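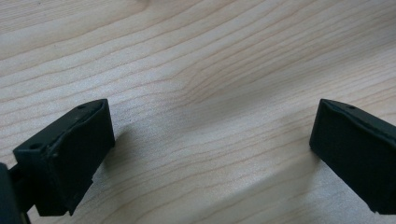 Pale wood with wavy grain, tighter towards the middle.

Reading the grain: speaker notes
Valdale evening talk, 17 January 2026

Opening (leave the title slide up while people sit down)

Evening everyone, and thank you for coming out in this weather! I'm going to talk about surfaces. Tables, worktops, floors, the things you wipe down every day and stop seeing after a week. I've been mad about them since I was small enough to be told off for lying on the kitchen floor with my nose against the boards, and I'd love it if one or two of you went home tonight and did the same.

Ask: who has a wooden table at home? Hands up. Who knows what wood it is? (Most of the hands go down at this point. Wait for the laugh.)

Start with the lines

A tree puts on a ring each year. In spring it grows fast and the wood is pale and open, then in summer it slows and the wood comes out darker and denser. Cut across the trunk and you get the circles we all drew at school. Cut along it and the circles turn into lines, and what those lines do depends on where the saw went.

Straight through the middle gives you tidy stripes. Nearer the outside, the saw skims the rings at an angle and you get waves, arches, those long loops that look like a map of hills. Go back to the title slide for this bit and trace one line with the pointer. Wide gaps in the upper part, then much closer stripes lower down, and that lovely place near the middle where they bunch up and bend round one another. I could look at that for an hour. I won't make you.

Pass round the offcuts now. Start one bag on each side of the hall. Remind people to feel the end as well as the face, and to smell it! The larch from Drotby is the one with the sticky patch, so warn the front row.

The Drotby floor

This is my favourite story, so don't rush it. The meeting hall at Drotby was floored 110 years ago with boards cut from the hill behind it. When the old varnish came off last April, you could stand at the door and see the same tree repeat itself across the room, board after board, with the pattern shifting a tiny bit each time. The sawyer had kept them in order. They'd been hidden under brown gloop for longer than I've been alive, and people were walking in and going quiet.

Mention the sanding. Three passes, coarse to fine, and always along the grain. If you go across it you leave scratches that only show up when the oil goes on, by which time you're cross and want your tea.

If someone asks about the gap by the stage: yes, it moves. Boards swell in damp months and shrink when the heating's on. Leave it alone.

Oil, wax or varnish

Keep this short, it can eat the whole evening. Varnish sits on top and takes a beating, but when it chips you see it. Oil soaks in and can be patched on a wet afternoon with an old sock. Wax feels gorgeous and hates hot mugs. At home I use Nutness on everything, two thin coats, wiped off well before it goes tacky. Check for nut allergies before opening the tin, and spread the rags out flat outdoors to dry afterwards. Oily rags in a heap can heat up by themselves and catch fire. Say that twice.

Metal has a grain too

People never expect this part and I love watching their faces. Take something brushed, a pan or a fridge door, and get really close. The fine lines are made by rubbing the metal in one direction with something gritty. It isn't growth, of course, but your eye follows it in the same way, and it stretches every reflection into a long streak. So a brushed surface borrows its colours from whatever is nearby. Next slide, and give them a moment to find the green.

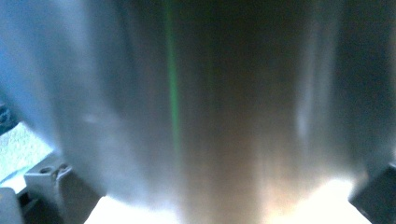
Gaete and the sixteen samples

Bring out the sample board from the Gaete workshop and stand it under the side lamp, not the ceiling light. It has 16 squares, wood and metal mixed up, all finished by hand. Tilt it slowly. The brushed squares go from bright to dark as it turns, and a few of the wooden ones do nearly the same trick, because the fibres lean one way and then the other. Let people come up and tilt it themselves.

Questions, then the bags back

Likely ones: how to get a white ring out (gentle heat and patience, test a hidden corner first), whether olive oil will do (please don't, it never really dries), and how to tell veneer from solid. For that last one, look at the edge and see if the lines on top carry on down the end.

Lights up, kettle on, and count the offcuts back in before anyone leaves. We lost the cherry last time and it was a really nice bit of cherry.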